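## Tema 4. Encimeras de piedra: absorción, manchado y sellado

Se considera aquí la piedra natural colocada en horizontal y sometida a salpicaduras frecuentes. Los aglomerados de cuarzo quedan para el tema 5, salvo mención expresa.

### 4.1 Porosidad abierta y absorción

La porosidad abierta es la fracción del volumen accesible al agua desde el exterior. La absorción a presión atmosférica se expresa en porcentaje de masa:

A = (Ms − Md) / Md × 100

donde *Md* es la masa seca constante y *Ms* la masa saturada. Conviene no confundir ambas magnitudes: dos piedras con igual porosidad pueden absorber cantidades muy distintas según el radio y la conexión de los poros.

Ejercicio resuelto: una probeta de caliza Trenel pesa 545 g en seco y 555,9 g saturada. A = 10,9 / 545 × 100 = 2 %. Se clasifica como absorción media y exige sellado antes de la puesta en servicio.
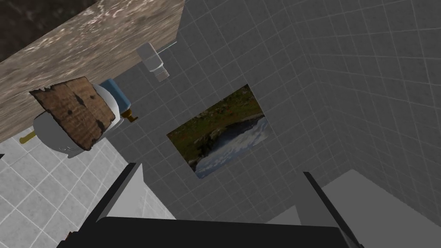

Última modificación de esta página: 26 de agosto de 2023

### 4.2 Aspecto superficial

El veteado en tostados, beis y pardos es habitual en calizas y mármoles de tono cálido, pero no permite deducir la absorción. Tampoco el color oscuro es indicio de baja porosidad. Las vetas de relleno de los mármoles suelen ser el primer punto de ataque ácido. En superficies apomazadas el manchado se aprecia antes que en las pulidas; en estas últimas predomina la pérdida local de brillo.

### 4.3 Mecanismos de deterioro

- **Manchado por absorción.** Aceites, tintes cosméticos, jabones con colorante. Reversible en parte mediante cataplasma.
- **Ataque ácido.** Desincrustantes y limpiadores de inodoro sobre piedra carbonatada. Irreversible sin repulido.
- **Eflorescencia.** Sales transportadas desde el mortero de asiento. Frecuente en el canto posterior si falta la junta de silicona.

### 4.4 Sellado

Los impregnantes de silano-siloxano reducen la absorción sin formar película. Se aplican sobre soporte seco y limpio, con retirada del sobrante antes de que polimerice. El producto de prácticas (Pruvden) se extiende en dos manos. Los selladores filmógenos, como Dabbas, no se recomiendan en zona de lavabo por desconchado en los cantos.

Control: gota de agua sobre la superficie durante 900 s. Si aparece halo oscuro, se repite el tratamiento.

### Para entregar

1. Calcular A para la serie Graren (tabla de abril).
2. Justificar la elección de sellador en un mármol apomazado.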